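Getting your first grasp out of the Fevemness sim pack

Quick writeup, doing this between other jobs so forgive the shorthand. Assumes you already bought the Fevemness pack (the Bridano edition, not the old Zikico one, different menus) and it's installed. If the launcher doesn't open at all, fix that first, see Milagros Ortuño's install notes on the Montoya forum. Good notes. Long.

What you need
- Fevemness pack, Bridano edition
- a machine with a real graphics card. Laptop is ok if plugged in
- 16 GB of memory. Ran it on less, wouldn't again
- a gamepad, or keyboard if you're patient

Step 1. Load the scene
Launcher, then Scenes, then Tabletop. Pick "blocks" from the dropdown. First load is slow, mine took 231 seconds. After that it's cached and quick. Don't click around while it loads, I crashed it that way twice.

Step 2. Set the seed
Settings, Random, type a number. I use 771 for everything so I can compare runs. Leave it blank and the layout gets shuffled on every reset, fun later, annoying now.

Step 3. Pick the wrist view
Top right menu, Camera, Wrist. Default is the overhead view. Overhead is fine for driving the arm across the table, useless for the last bit. You want to see both fingers and the thing you're grabbing. I keep wrist big and overhead small in the corner.

Step 4. Move in
Left stick for sideways, right stick for up and down. Triggers rotate. Set speed to slow, seriously. Get over the block, line the fingers up with the two sides you want, then rotate till they're parallel to those sides. Most bad grabs are a rotation problem and people try to fix it by moving sideways. Back up, rotate, come down again.

Go lower than you think. Tips should be past the middle of the block. If you hit the table the arm just stops and the status bar goes yellow, no harm done. Raise a touch and carry on.

Step 5. Close
Hold A (or the G key). Don't tap it, tapping only nudges the fingers. Grip force is a slider from 1 to 10, default is 4 and that was slippy for me. I went to 7. Higher then that and the block starts to jitter between the fingers, looks silly and spoils the recording.

Step 6. Check before you lift
Stop and look at the wrist view. One finger each side, both touching. Rendering is a bit grainy and the shadow edges come out stepped, ignore that, it's the fast lighting mode. Switch to Full under Settings, Render if it bugs you. Costs you frame rate.

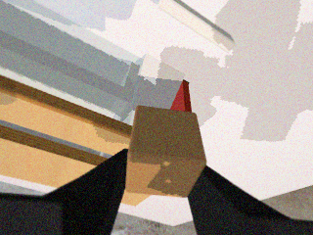 Do I need a real arm to use the pack?
Everything in this guide runs in the simulator alone, and the hardware link is a separate add-on you can skip.

Step 7. Lift and save
Right stick up, gently. Go a hand's height or so, pause, then press Save Run. File goes in the runs folder with the seed in its name. If it doesnt show up, the disk is full or you forgot to name the project, for me it's always the second one.

Stuff that went wrong
Fingers close and block squirts out: too high up, or rotated off. Step 4 again.
Arm won't move: you're in replay mode. Press Esc.
Gamepad not found: plug it in before opening the launcher.

Worth the money? For learning to grasp, yes. Menus are clunky and the manual still had blank pages in August. Placing and stacking goes in the next page, when I get to it.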